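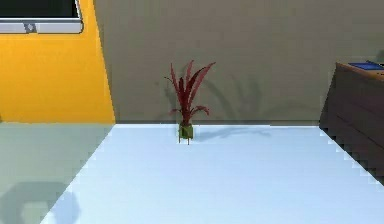 웨일스 서쪽 해안의 항구 마을 킬리포트에서 실내 식물을 키우는 사람들은 겨울을 두 번 난다고 말한다. 해가 짧아지는 11월부터 한 번, 난방을 끄고도 창가가 좀처럼 데워지지 않는 3월에 또 한 번이다. 이 마을의 식물 교환 모임은 그 두 번째 겨울이 끝날 무렵 시작됐다. 잎이 길고 뾰족한 진홍색 식물이 작은 화분에 담겨 벽 가까운 탁자 뒤쪽에 놓인 모습은 이곳 집들에서도 낯설지 않다. 위로 곧게 선 잎과 옆으로 휘어 늘어진 잎이 한 포기에 섞여 있으면 회원들은 우선 빛이 어느 쪽에서 드는지부터 묻는다. 붉은 잎 식물은 이 모임에서 가장 자주 주인이 바뀌는 종류이고, 가장 자주 되돌아오는 종류이기도 하다.

모임을 처음 꾸린 사람은 전직 우편배달부 하이웰 롤런즈다. 그는 은퇴한 뒤 현관에 포기나누기한 화분을 내놓고 가져가라는 쪽지를 붙였다. 처음 며칠은 가져가는 사람이 없었다. 그러다 한 이웃이 화분을 들고 가면서 다른 화분을 두고 갔고, 그 뒤로는 현관 선반이 비는 날이 드물었다. 지금은 옛 밧줄 창고의 아래층을 빌려 한 달에 한 번씩 모인다. 회비는 없고, 들어올 때 화분 하나를 가져오면 나갈 때 하나를 가져갈 수 있다.

장부는 아나그 임리가 맡고 있다. 스코틀랜드 북부에서 도서관 목록 작업을 하다 이곳으로 옮겨 온 그는 교환된 식물마다 번호를 매기고 이름과 나눈 날짜, 가져간 사람의 집 창 방향을 적는다. 지난달까지 장부에 오른 건수는 3,647건이다. 임리는 장부를 쓰게 된 까닭을 이렇게 설명했다.

“같은 포기에서 갈라진 식물이 집마다 다르게 자랍니다. 북향 창에 둔 것과 남향 창에 둔 것을 나중에 나란히 놓으면 같은 식물로 보이지 않을 때가 있어요. 적어 두지 않으면 어디서 왔는지 알 수가 없습니다.”

붉은 잎에 관한 항목은 특히 길다. 코르딜리네와 드라세나가 서로 이름이 바뀐 채 적힌 경우가 많아 임리가 나중에 일일이 고쳐 썼다. 두 무리는 잎 모양이 비슷하고 시장에서도 자주 섞여 팔린다. 뿌리를 보면 구별하기가 쉬운 편이다. 코르딜리네는 뿌리 속이 대체로 희고 드라세나는 노란색이나 주황색을 띤다. 분갈이할 때가 아니면 확인하기 어렵기 때문에 모임에서는 봄마다 분갈이 날을 따로 잡는다.

색도 자주 나오는 이야깃거리다. 붉은색은 안토시아닌에서 나오며, 많은 품종이 빛이 부족한 자리에서는 색이 탁해지고 녹색이 늘어난다. 오시안 그리피스는 그런 식물을 맡아 되살리는 일을 한다. 그는 낮에는 배 수리소에서 일하고 저녁에는 뒷마당의 온실로 간다. 온실은 길이가 11걸음이고 폭은 두 사람이 비켜서기 어려울 만큼 좁다. 그리피스가 처음 하는 일은 물을 줄이는 것이다.

“가져오시는 분들은 대개 물을 더 줬다고 합니다. 잎끝이 마르니까요. 그런데 화분에서 빼 보면 흙 아래쪽이 젖어 있습니다. 겨울에 이 동네 집은 실내가 15도 안팎이에요. 그 온도에서 흙이 계속 젖어 있으면 뿌리가 버티지 못합니다.”

그는 상한 뿌리를 잘라 내고 배수가 좋은 흙에 다시 심은 다음, 밝지만 직사광선이 바로 닿지 않는 자리에 둔다. 이미 색이 빠진 잎은 그대로 두고 새로 나오는 잎의 색을 본다. 새잎이 두세 장 나올 때까지 비료는 쓰지 않는다. 되살아나지 않는 것도 있다. 줄기가 물러진 포기는 윗부분만 잘라 꺾꽂이를 하고 나머지는 퇴비 더미로 보낸다.

수돗물을 두고는 의견이 갈린다. 코르딜리네와 드라세나는 물속 불소에 민감하다고 알려져 있고, 잎끝이 갈색으로 변하는 증상이 그 탓으로 꼽히는 일이 많다. 롤런즈는 빗물만 쓴다. 집 뒤의 물통은 용량이 1,000리터나 되어 여름에도 바닥을 보인 적이 거의 없다고 한다. 그리피스는 킬리포트에서는 물보다 건조한 난방 바람이 문제라고 본다. 두 사람은 이 문제로 여러 차례 다퉜고, 지금은 같은 포기를 나눠 각자의 방식으로 키우고 있다. 결과는 내년 봄 분갈이 날에 비교하기로 했다.

모임에 젊은 사람이 늘어난 것은 제우 프리더흐가 들어온 뒤부터다. 그는 마을 중학교에서 미술을 가르치며, 학생들에게 잎 한 장을 여러 주에 걸쳐 같은 자리에서 그리게 한다. 학생들이 그린 잎은 밧줄 창고 계단 벽에 걸려 있다. 프리더흐는 붉은 잎이 그리기 까다롭다고 했다. 처음에는 모두 빨간 물감부터 집지만, 그늘진 면에는 갈색과 자주색이 더 많이 필요하다는 것을 알게 되기까지 시간이 걸린다.

가장 멀리서 온 회원은 아이슬란드 출신의 아우뒤르 그림스도티르다. 그는 고향 집 창턱에 늘 화분이 빼곡했다고 기억한다. 바깥에 나무가 적고 겨울이 길어서 어머니가 창턱을 마당처럼 돌봤다는 것이다. 킬리포트로 이사하던 해에 그는 화분을 하나도 가져오지 못했다. 첫 모임에 빈손으로 왔다가 롤런즈에게서 붉은 코르딜리네 한 포기를 받았고, 그 포기에서 나온 자구를 지금까지 네 집에 나눠 주었다.

“어머니는 화분을 벽에 바짝 붙이지 않았어요. 잎이 찬 벽에 닿으면 그쪽부터 상한다고요. 저도 손바닥 하나만큼은 띄웁니다.”

집에서 키우려는 사람에게 회원들이 해 주는 조언은 대체로 비슷하다. 화분은 뿌리보다 조금만 큰 것을 고른다. 겨울에는 흙 윗부분이 마른 것을 손가락으로 확인한 뒤에 물을 준다. 잎은 젖은 천으로 닦고 광택제는 바르지 않는다. 일주일에 한 번 화분을 조금씩 돌려 한쪽으로 기우는 것을 막는다. 개나 고양이가 잎을 씹으면 탈이 날 수 있으니 닿지 않는 곳에 둔다.

밧줄 창고의 임대 계약은 내년 3월에 끝난다. 건물주는 위층과 아래층을 합쳐 숙소로 고치는 방안을 검토하고 있으며, 모임은 학교 강당과 교회 부속실을 알아보는 중이다. 강당은 넓지만 창이 높고, 부속실은 볕이 잘 들지만 계단이 가파르다. 롤런즈는 어느 쪽도 안 되면 다시 현관에 선반을 내놓겠다고 했다. 다음 교환일에는 가을 포기나누기가 예정되어 있고, 임리는 이날 쓸 새 장부를 이미 사 두었다.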